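Kapitel 4
Verpackung und Lagerung im Haushalt und im Kleinbetrieb

Lernziele
Nach der Bearbeitung dieses Kapitels können Sie
die Begriffe Behälter, Gebinde und Ladeeinheit voneinander abgrenzen,
offene und geschlossene Aufbewahrung nach Zugriff, Schutz und Platzbedarf beurteilen,
den Raumnutzungsgrad eines Regalfachs berechnen,
einen einfachen Lagerplan für gemischte Güter aufstellen.

4.1 Einführung

Wer Gegenstände aufbewahrt, trifft eine wirtschaftliche Entscheidung. Jeder Stellplatz verursacht Kosten, auch wenn für ihn keine gesonderte Miete gezahlt wird, und jede Suche bindet Arbeitszeit. Im gewerblichen Bereich werden diese Größen seit langem erfasst. In der Hauswirtschaft und in kleinen Einrichtungen, etwa in Kindertagesstätten, Wohngruppen oder Pensionen, bleiben sie häufig unberücksichtigt.

Als durchgehendes Fallbeispiel dient in diesem Kapitel die Pension Talebi. Das Haus verfügt über einen Abstellraum mit 50 Regalfächern, in denen Bettwäsche, Reinigungsmittel, Spielsachen für Gästekinder und Saisonartikel untergebracht sind. Im Dezember, wenn zusätzlich Dekoration und Winterdecken bereitgehalten werden, sind 90 Prozent der Fächer belegt. Eine geordnete Einlagerung ist unter diesen Bedingungen nur möglich, wenn die Behälter auf die Fachmaße abgestimmt sind.

4.2 Grundbegriffe

Unter einem Behälter versteht man ein formstabiles Hilfsmittel, das Gut aufnimmt und wiederholt verwendet werden kann. Das Gebinde umfasst Behälter und Inhalt. Werden mehrere Gebinde so zusammengefasst, dass sie gemeinsam bewegt werden können, spricht man von einer Ladeeinheit.

Der Raumnutzungsgrad gibt an, welcher Anteil des verfügbaren Volumens tatsächlich mit Gut gefüllt ist. Er wird berechnet, indem das Gutvolumen durch das Fachvolumen geteilt und mit 100 multipliziert wird. Quaderförmige Behälter erreichen in rechteckigen Fächern günstige Werte. Abgerundete Formen hinterlassen in den Ecken Leerraum, lassen sich dafür leichter reinigen.

4.3 Offene und geschlossene Behälter

Offene Behälter erlauben die Sichtkontrolle und den unmittelbaren Zugriff. Sie eignen sich für Gut, das täglich benötigt wird und gegen Staub unempfindlich ist. Weiche Textilien passen sich der Form des Behälters an, ragen bei Überfüllung jedoch über den Rand und erschweren das Einschieben in das Fach. 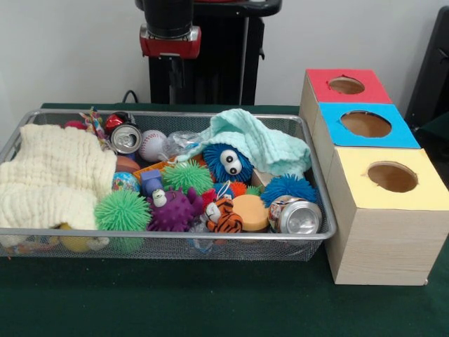
Redaktion Onidex

Flache Körbe aus Drahtgeflecht nehmen Spielsachen, Haushaltsgegenstände und Strickdecken gemeinsam auf. Würfelförmige Kartons können dagegen übereinander gestapelt werden und beanspruchen dabei nur eine geringe Grundfläche. Vor dem Stapeln ist zu prüfen, ob der unterste Karton die Last der darüberliegenden tragen kann.

Geschlossene Behälter sind zu beschriften. Die Beschriftung wird an der Stirnseite angebracht und nennt Inhalt und Einlagerungsmonat. Für Reinigungsmittel gelten die gesonderten Vorschriften, die in Kapitel 6 behandelt werden.

Aufgaben zur Vorbereitung
1. Ermitteln Sie, wie viele Fächer der Pension Talebi im Dezember frei bleiben.
2. Ordnen Sie die in 4.1 genannten Güter einer offenen oder geschlossenen Aufbewahrung zu und begründen Sie Ihre Zuordnung.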